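児童書フェア「ペルトルム子どもの本の日」を歩く

2025年5月15日、ペルトルム(Peltholm)で開かれた児童書の見本市に行ってきた。正式には「ペルトルム子どもの本の日」という名前で、出版社、書店、図書館、学校関係者が集まる一日だけの催しである。午前中は業界向け、午後は一般にも開放される。今年の出展は67社。昨年は行けなかったので、私にとっては2年ぶりになる。

会場は駅から歩いて行ける旧穀物取引所で、入口で名札を受け取り、荷物を預けてから中に入る。預かり所は無料だが、午後になると列が長くなる。帰りに本を抱えて並ぶのが嫌な人は、最初から小さいかばんで来たほうがよい。見取り図は紙で配られていて、日本語はもちろんない。英語と現地語の併記である。

配置は年齢別になっている。入って左側が0歳から3歳までのボードブック、中央が絵本、右奥が読み物とヤングアダルト。ノンフィクションは壁沿いに並べてあった。会社ごとではなく年齢ごとに棚を割っているので、大きい版元は何か所にも分かれて出展することになる。担当者は大変そうだったが、見る側には都合がよかった。

午前:ボードブックと絵本

最初に寄ったのはウェリエ(Wellier)の棚だった。ボードブックを主力にしている小さな出版社で、角を大きく丸めた正方形の判型をずっと続けている。新刊は台所の道具をテーマにした一冊で、1見開きに道具がひとつ、反対側に音を表す言葉がひとつ載っている。文章はそれだけだった。編集のローリ・ラドックさんによると、試作の段階ではもっと文章があったが、保育園で読んでもらうたびに減らしていったという。

「読み手の先生が、書いてある文を飛ばして自分の言葉で話し始めるんです。それなら最初から書かないほうがいいと思いました」

日本でもこの種の本は多いが、音の言葉が豊富な日本語に比べて、英語では選べる語が限られる。ラドックさんもそこは苦労したらしく、造語を三つ入れたと話していた。どれが造語かは教えてもらえなかった。

もうひとつ気になったのは紙の厚さである。同じページ数でも、ウェリエの本は隣の棚の本よりかなり薄い。1歳児の手で束ねてつかめる厚さに合わせたとのことで、その分、めくるときに2枚一緒にめくれてしまうことがある。私も何度かやった。薄くすることと、めくりやすくすることは両立しにくいようだ。

中央の絵本の区画は一番混んでいた。原画を展示している社もあり、その前だけ人の流れが止まる。ブリュリエ(Brulier)は、画家のド・ユン・ナさんの新作を大きく扱っていた。祖父の家の引き出しを順番に開けていく話で、引き出しの中身が見開きごとに変わる。原画は水彩と色鉛筆で、印刷されたものより黄色が強い。本人が近くにいたので尋ねたところ、印刷で黄色が沈むことを見込んで、もとの絵で強めに塗っているそうだ。校正刷りは四回出したという。

ナさんの絵本は、文字の位置がページによって大きく動く。引き出しが開く方向に合わせて、文が上に行ったり右端に寄ったりする。読み聞かせをする人には少し読みにくいのではと思ったが、会場の読み聞かせの時間に聞いてみると、読み手が本を傾けたり、間を取ったりするのにちょうどよいきっかけになっていた。子どもたちは次の引き出しを当てようとして、かなり声を出していた。

絵本の区画でもう一つ挙げると、文字のない絵本が増えていた。数えたわけではないが、前回来たときには探さないと見つからなかったものが、今回はどの棚にも置かれていた。複数の言語を話す家庭が増えていることが理由として挙げられていた。どの言語でも読める、翻訳費がかからない、という二つの利点を、売る側が率直に並べて説明していた。

昼:講演と質疑

昼の講演は二階の小ホールであった。講師は学校司書のモルフィズ・ギティンズさんで、題は「読み終わらなかった本の記録」。64席のホールが埋まり、後ろに立っている人もいた。

ギティンズさんの学校では、子どもが途中でやめた本も返却時に記録する。記録するのは本の題名と、どこまで読んだかだけで、理由は書かせない。以前は理由の欄があったが、「つまらなかった」か空欄のどちらかになるので削ったそうだ。

記録をためていくと、やめる場所が本ごとにかなりそろってくる。章の切れ目でやめる本と、章の途中でやめる本がある。章の途中でやめられている本は、登場人物が一度に増えるところか、舞台が急に変わるところに集中していた。ギティンズさんは、その手前まで授業で一緒に読んでから貸し出すという方法を試している。全部の本でできることではなく、学期に数冊が限度だと言っていた。

話を聞きながら、自分の勤める学校図書室のことを考えた。うちでは読了した冊数を数えて廊下に貼り出している。4月の会議でやめるかどうか話題になったものの、そのままになっている。冊数の掲示と、途中でやめた記録とは、同じ部屋に並べて置くと食い違う。冊数を競っている子は、途中でやめたとは書かないだろう。 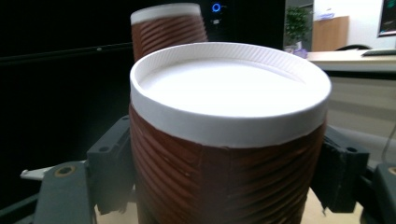
学年より下の年齢向けの本ばかり借りる子には、どう対応すればよいのか。

ギティンズさんの学校では、年齢の表示を背表紙から外し、棚も主題別にまとめている。幼い子向けの恐竜の絵本と、厚い恐竜の事典が同じ棚にあるので、どちらを手に取っても目立たない。本人が選んだ本はそのまま貸し、二冊目を司書が勧める。勧めた本を読まずに返してきても、特に何も言わない。

質疑はこのほか、記録を保護者に見せるかどうか、電子書籍の場合はどうするかといったものが続いた。保護者には求められたときだけ見せるとのことだった。電子書籍については、貸出の仕組みの側で読んだ位置が残るが、学校としては使っていないという答えだった。子どもが知らないうちに取った記録は使わない、という方針である。この点は会場からも意見が出て、時間を少し超えた。

午後:読み物、翻訳、製本の実演

午後は一般の来場者が入り、通路がかなり狭くなった。ベビーカー置き場は入口脇にあるが、半分くらいの人はそのまま押して入っていた。年齢別の配置のおかげで、小さい子のいる家族は左側に集まる。右奥の読み物の区画は、午後になっても落ち着いて見ることができた。

読み物では、翻訳者のルキアン・ミハイリュクさんの小さな集まりに参加した。同じ一段落を三通りに訳した紙が配られ、どれが九歳の読者に合うかを話し合うというものだ。原文は、主人公が弟に腹を立てて家を出る場面である。一つ目は原文の長い文をそのまま生かしたもの、二つ目は短く切ったもの、三つ目は会話を増やしたもの。参加者の多くは二つ目を選んだが、ミハイリュクさんが実際に本で使ったのは一つ目だった。

理由は、腹を立てている人は文を切らずに考えるから、とのことだった。その前後の文を短くしておけば、そこだけ長くても子どもは読める。九歳だから短い文、と決めてしまうと、怒っている場面も眠い場面も同じ調子になる。参加者からは、音読すると息が続かないという声もあり、ミハイリュクさんは、息が続かないところも訳したつもりだと答えていた。

紙は持ち帰ることができたので、日本語の訳も自分で作ってみるつもりでいる。日本語の場合、文の長さのほかに漢字をどこまで使うかという問題が加わる。ルビを振るにしても、怒っている場面でルビが多いと目が止まる。これは集まりのなかでは出ない話だった。

製本の実演は一階の奥で行われていた。アールツ(Aerts)という製本所が、図書館向けの補強製本を見せていた。図書館で傷むのはたいてい背の上の端で、子どもが棚から抜くときにそこへ指をかけるからである。アールツでは、その部分の布を内側に一度折り返してから貼る。見た目では普通の本と区別がつかない。

職人のダルド・ベニテスさんは、返却された本を何冊か机に並べて、傷み方の違いを説明していた。中央のページが外れた本は、コピー機で押しつけられたもの。背の下が割れた本は、本立てのない棚で斜めに立てられていたもの。表紙の角だけが丸くなった本は、かばんの中で長く過ごしたもの。私の図書室にも、心当たりのある傷み方がいくつもあった。

費用についても聞いた。補強は一冊ごとに頼むと割高で、まとめて出すのが前提になる。判型がばらばらだと手間が増えるため、ベニテスさんはシリーズものから始めることを勧めていた。貸出の多いシリーズの一巻目だけを補強に出す図書館もあるそうだ。二巻目以降は、一巻目ほどは傷まないらしい。

自分で直す場合の注意も書いておく。透明の粘着テープは使わないこと。数年で黄色くなり、はがすと紙ごと取れる。外れたページは、のどの側に細く糊を入れ、薄い紙をはさんで一晩重しをする。糊は入れすぎないほうがよく、多いと隣のページまでくっつく。実演で使われていた筆は、ごく普通の細い絵筆だった。

買った本と、次に行く人へ

会場では本を買うこともできる。ただし見本のみの社もあり、その場合は注文書を書くことになる。私が買ったのは四冊で、ウェリエの台所のボードブック、ナさんの引き出しの絵本、文字のない絵本を一冊、それに橋の構造についてのノンフィクション。最後の一冊は予定になかったが、折り込みの図面がよくできていた。吊り橋と斜張橋を同じ縮尺で見比べられるように、左右に開くページが二か所ある。図書室に置くと、この折り込みが最初に破れるだろう。ベニテスさんに見せると、折り目の裏に薄い紙を貼っておくといいと言われた。

次に行く人のために、いくつか書いておく。業界向けの午前の部は、学校や図書館の在職証明があれば入れる。英文の書類が必要で、写しでよい。読み聞かせの時間割は当日まで発表されず、二階へ上がる階段の脇に貼り出される。講演は予約制ではないので、聞きたいものがあれば早めに席を取ること。翻訳の集まりのような小さいものは、定員に達すると締め切られる。

昼食は会場の中では軽いものしか買えない。外に出ると再入場に時間がかかるため、私は持参したパンで済ませた。椅子は二階の廊下のほうが空いている。

出展社の一覧は冊子の後ろに載っていて、連絡先もそこでわかる。今回もらった見本とカタログは、学校図書室の作業机に置いてある。学内の先生で見たい人は、貸出の手続きはいらないので、開室時間中に声をかけてほしい。ミハイリュクさんの三通りの訳の紙も、一緒の箱に入れてある。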